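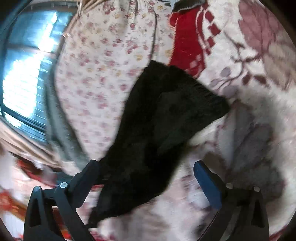 **Hand-held gripper closing crooked on soft stuff, pins or pads?**

**slaoui_h** — 7:40 am

I look after the hand-held grippers we use for clothes and bedding. Parallel linkage on each side, fingers angled in, blue pad faces. They're Rulow bodies with Grundero linkage kits. Unit 2 has started closing crooked. On hard objects I can't feel any problem. On socks and knitwear, one finger touches first and pushes the item sideways before the other one gets there. By the time both are closed I have a pinch of fabric at the very tip or nothing.

What I've done so far:

- Cleaned the pad faces with a damp cloth, then a dry one
- Blew the lint out of the linkages
- Checked the trigger return, no sticking
- Swapped the left and right pads, no change

It has 328 hours on it. The pins are original. I'm leaning toward replacing all of them this week but would like to hear from people who have been in there before.

Hatem Slaoui

---

**dryside** — 8:15 am

Pins. If swapping the pads made no difference, the pads are off the list. Hold the body in a vise, grab one finger by the base of the pad and rock it toward you and away. Then do the other side. If one clicks and the other doesn't you've found it.

I would do the inner pin next to the pad base first. That one takes the side load when you twist the tool to peel fabric off a bed.

---

**kettering_b** — 8:52 am

I don't agree that it's the pins yet. 328 hours is nothing for a Grundero kit if the lint is kept out. Check the zero. If someone took the drive link off and put it back one tooth over, you get exactly this: one finger leads, the other follows, and on a hard object they even out against each other so you never notice. Cloth doesn't push back, so it shows up there.

Close it slowly on nothing and watch whether the tips meet on the centerline of the body.

---

**dryside** — 9:03 am

One tooth over would be a big error. He'd see that across the room.

---

**kettering_b** — 9:20 am

It isn't big on the later bodies, they went to a finer gear. I had one run like that for a month before I caught it.

---

**slaoui_h** — 12:35 pm

Did both checks at lunch.

Rock test: the left side has a small click at the inner pin. The right side is tight. I wouldn't call the left one bad, it's just there.

Centerline test: the tips meet left of center. I put masking tape on the body with a line down the middle and closed it five times. Same spot every time. I'd have expected it to wander if it was only pin wear.

So maybe both of you. The body was opened in July for a trigger spring and I wasn't the one who did it.

---

**kettering_b** — 12:50 pm

Same spot every time is the gear. Worn pins scatter.

---

**mopani** — 1:31 pm

We have the same setup and I'd do both jobs since the cover has to come off for either. This is the order I use:

1. Open the fingers all the way and disconnect power.
2. Take a paint pen and mark where each link sits on its gear. Do this even if you think it's wrong, you want to be able to get back to where you started.
3. Support the link from behind before you press a pin out. The outer links have a cutout in them and they'll bend there if you press on them unsupported.
4. Press the new pin in from the same side the old one came out.
5. One drop of dry lube per pin and let it flash off. No grease. Grease and sock fuzz make felt.
6. Set both fingers against a square block before you mesh the gears. We use a 124 mm block that fits between the pad bases when they're fully open.
7. Cover on, tape line, close it slowly.

For the pins themselves, the Ortuño ones fit and they're a little harder than stock. Don't mix old and new on the same finger.

---

**dryside** — 1:44 pm

Agree with all of that except the lube. I run mine bare and wipe them every shift. Even the dry stuff leaves a film that holds dust.

---

**mopani** — 2:10 pm

Bare pins squeaked on ours. Your call.

---

**tollgate9** — 3:26 pm

Side note on pads, because I went down this road too. If you're handling plush blankets a lot, the pad faces load up with fibers and get slick well before they look dirty. A wipe with a damp cloth doesn't fix it for long. I lift the fibers off with packing tape first and then wipe. We change pads at 168 hours no matter what they look like.

The Bestden replacements are cheaper and I don't like them. The edge is square where the original is rounded, and it snags loose knits.

---

**kettering_b** — 3:40 pm

168 is early. I get close to double that out of a set.

---

**tollgate9** — 3:58 pm

On blankets? I'd like to know how. We tried going longer and dropped things.

---

**kettering_b** — 4:05 pm

Mostly shirts and towels. Fair point.

---

**slaoui_h** — 6:48 pm

Opened it up. The left link was one tooth off, and there was an old paint mark next to it that didn't line up with anything — I assume from July. kettering_b was right about the finer gear, it's hard to see unless you're looking for it.

I re-meshed it against a block. Ours had to be cut to a different length than mopani's, so measure your own. Tips now meet on the tape line.

The left inner pin had a faint wear ring. I've put new pins in that finger and left the right side alone. No squeak so far, with one drop of the dry lube on each.

I haven't changed the pads. I want a few days on socks and knits first so I know what the gear and the pins did without a third thing mixed in. I'll do the rock test again at the end of that and post what I find.

---

**dryside** — 7:15 pm

Write the gear position on the inside of the cover while you remember it.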